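Cluvley, my two-armed kitchen robot: the FAQ
July, by the Cluvley builder

I get the same emails over and over (keep them coming, I love them!), so I've put my answers in one place. I'll add to it when I get a free Sunday.

What is Cluvley?

Two robot arms that I'm slowly teaching to be useful in a kitchen. The arms are white with black bands at the joints, and each one ends in a gripper. I started it on a bench at Győri, the shared workshop I belong to, and then got impatient to try it near a real sink, with a real faucet and real clutter.

Why start with the kitchen?

It's full of awkward stuff! Spoons, sponges, shiny bowls, bags, sheets of plastic that change shape the second you touch them. I did 100 runs with foam blocks at Győri and got pretty smug, and then the first piece of bubble wrap humbled me completely. Clear, floppy things are still my favorite headache.

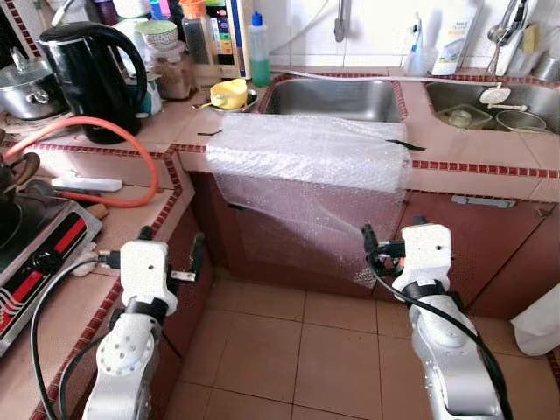

Page 23

Why do the cables hang outside the arms?

I wanted to be able to swap them fast. The black ones run down along each arm with a loop of slack left near the gripper. My first version had them tied down tight, and I yanked a plug out of its socket reaching for a cabinet door. Leave more slack than you think you need, then move every joint through its whole range by hand before you power up.

Did you print everything yourself?

Nope. I printed covers and a lot of brackets, most of them twice (some three times, the corners kept lifting). The motors came with the Rellen kit I bought used. If you go that way, check each joint for play before you hand over any money.

What are the fingertips like?

Black, blunt and rounded. I tried pointier ones and they were great on forks and terrible on everything else. The blunt ones open wide enough for a sponge, but thin utensils lying across other things still take me a bunch of tries. If you've got a good trick for chopsticks, please write!

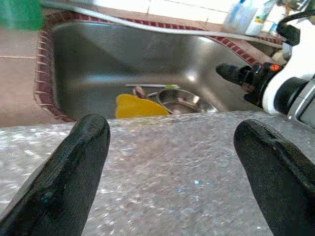
How do you keep the arms from hitting each other?

Slowly and nervously. Each arm has a zone, and if both want into the sink, one has to wait. I can log up to 2000 position readings in a session, and when there's a bump I scroll back to see who moved first. I also keep the stop button where my left hand rests.

Can I have the files?

Yes, when I've cleaned up the folder names. The controller code is a mess of my own stuff glued onto an old project of mine called Clasach, so expect weird comments.

Recent posts
Reprinting the elbow covers, again
Clasach: what I kept and what I threw out
Buying a used Rellen kit
Bench night at Győri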